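Studio > Journal > Portrait Work

The studio has revised its terms for corporate portrait sessions, effective 11th July. Bookings are now accepted for groups of up to 100 sitters, and each sitter receives 4 retouched files in place of the former 5. Fadime Keskin remains responsible for scheduling.

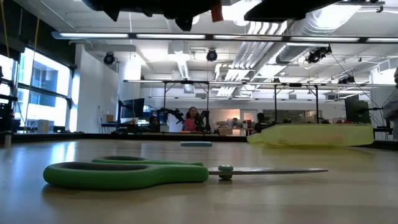
Retouching is limited to color, exposure and minor skin correction. Requests for further work — background replacement in particular — are quoted separately by Corrado Gentile. Clients of the former Handommont studio retain their existing rates until October.

Print orders should be submitted in writing with the file number.

Filed under: Portraits, Studio Notices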